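Tray Returns and Other Futures: A Visit to Wiegand in Vernside
2018-11-13

The coffee was good and the visitor badges were laminated, so I was already well disposed toward Wiegand by the time the tour started. The company runs staff canteens for other companies, and its building in Vernside is where it tries things out before sending them to places like Pornitz, where the canteen serves 1,734 lunches on a full day and gets most of the dishes back in poor order.

Our guide was Friederike Reinholz, who spent 19 years on the dish line before they gave her an office. She still walks like someone who expects the floor to be slippery. There were a dozen of us in the group, mostly facilities people, plus one man who asked about parking at every stop.

The dish line

Clearing is the job Wiegand can't keep people in. You stand at a hatch, trays arrive, and you take off whatever is on them: cup, bowl, peel, wrapper, somebody's keys. The new hires last a few weeks. The ones who stay get bad shoulders and a deep knowledge of what engineers leave on their plates.

Since October the Vernside site has sent part of this work to machines. The belt unit, a Famlow, handles stacked trays and is as exciting as a luggage carousel. It can take 2,000 trays in a shift, according to the sign on it, and Reinholz let the sign speak for itself.

The practice table

Loose items are harder, and they get a room of their own, with a carpet and a nice wooden table. It's a better table than the one the staff eat at, as one of the staff pointed out to me. The work is picking up one thing at a time from a mixed lot - dish, cup, food, wrapper - and the arm goes about it with the care of a guest who has been told the china is old. I watched it at a maroon bowl for longer than I've watched some movies. 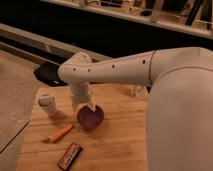

What the crew thinks

Reinholz had set aside half an hour for us to talk to the dish crew without her in the room, and I'd recommend that to any company planning a tour. They were polite about the machines and much less polite about the new schedule. With the belt unit running, the early shift needs fewer people at the hatch, so two of them now rotate through what's called exception handling. That means standing near the Famlow until it stops, and then finding the fork.

One woman likes it. Her wrists have quit hurting and she got a pay step for the training. A colleague misses the hatch, where you could at least talk to people through it. He now talks to a touchscreen, and it wants him to confirm everything twice.

No jobs have gone in Vernside so far. The crew is 52 people, same as last year, though two who left in the summer were replaced by people with "technician" in their titles. I asked Reinholz whether Pornitz would get the same promise. She said that was being discussed - by people on a higher floor.

Lunch

We ate in the canteen, lentils or schnitzel. I stacked my own tray very neatly and carried it to the hatch, where a man in an apron took it from me and said thanks. The parking, for anyone wondering, is free after eleven.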